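Tidying tables: worktop and storage bin, Clitville

Gallery prepared by Lurdes Lobo for the Fidley furniture pages. Posted Tuesday, September 3, 2019.

The entries below cover the table used for our small-item tidying routine. The routine is simple: loose items go into one open bin, the worktop is left clear, and the bin is then put away. Pale wood was chosen for the tops in April. Crumbs and pencil marks show up on it quickly, so it gets wiped more often than the old grey ones did.

1. Worktop surface
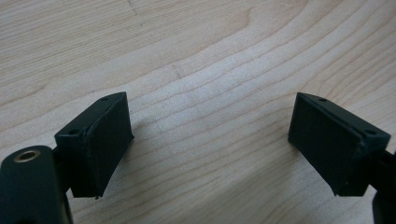
Tops are wiped along the grain with a damp cloth and dried straight away. No polish is used. Polish leaves a film that picks up dust, and light plastic items slide on it. Scratches are left alone unless they catch a fingernail. Deeper ones are rubbed down by hand with fine paper, again along the grain, and the dust is brushed off before anything is put back.

2. Grain and small debris

Fibres from sleeves and cloths are the most common thing left after a wipe. They are hard to see on a patterned surface. Check from a low angle, with the light coming from the far side.
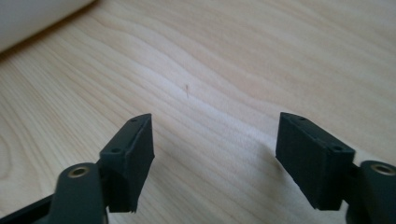 Wavy grain on the tabletop, with a short pale brown fibre near the middle.

A dry cloth lifts most fibres. A damp one tends to push them towards the edge, where they collect and have to be picked off.

3. Bin and toy

The bin is white plastic with rounded corners and an oval handle cutout on each short side. It stands to the left and items are brought across from the right. Soft and round toys go in last, on top of anything flat. Cable holes in the top are kept clear; small parts fall through them. Bins are washed in warm water with washing-up liquid and left upside down to drain.
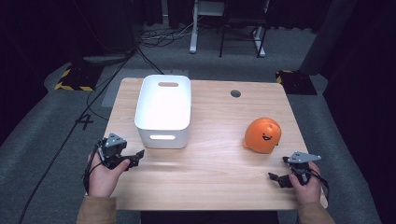
Gerrit De Bruijn writes that he would put the bin on the right for anyone who is left-handed, and that he stopped using lids because people stacked things on them. He also asks whether the tops are oiled. They are not. Oil was tried on a spare board and it darkened unevenly.

Next set: drawers and dividers.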